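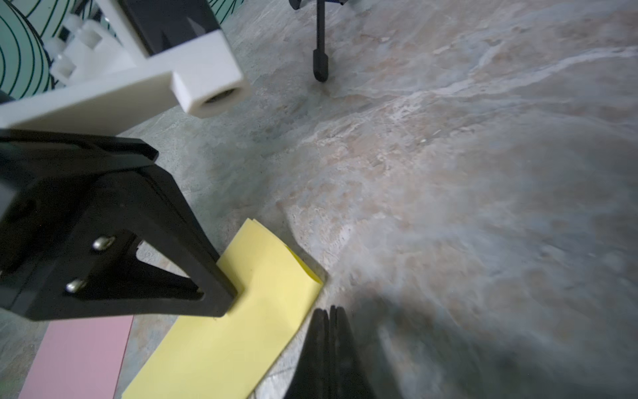 Keeping Paper in Order: Notes from the Worktable

Readers of these pages will be aware that the worktable at Onwood is shared, and that paper is the material most often left on it. The stack at present is pale yellow. I set down below the arrangements I have followed since July, as several people have asked for them in writing.

Stock is bought 1000 sheets at a time and divided into stacks of 200. Each stack is squared on its long side first, then on its short side, and placed with the squared corner facing the wall. Sheets with a turned corner are removed and kept for rough notes.

Colours are not mixed. Sum-yee Yu has proposed that pale yellow be reserved for drafts and white for final copies, and I have adopted this at home as well. Njål Eklund prefers the reverse. The matter remains open.

Small plastic parts and patterned items should be returned to the Damgaard drawers at the close of work. I allow 30 minutes for this at the end of the afternoon, although seven is usually sufficient if the drawers were left in order the day before.

A further note will follow on the storage of card, which requires a deeper shelf than the one now fitted. Measurements for the shelf may be sent to me at the usual address.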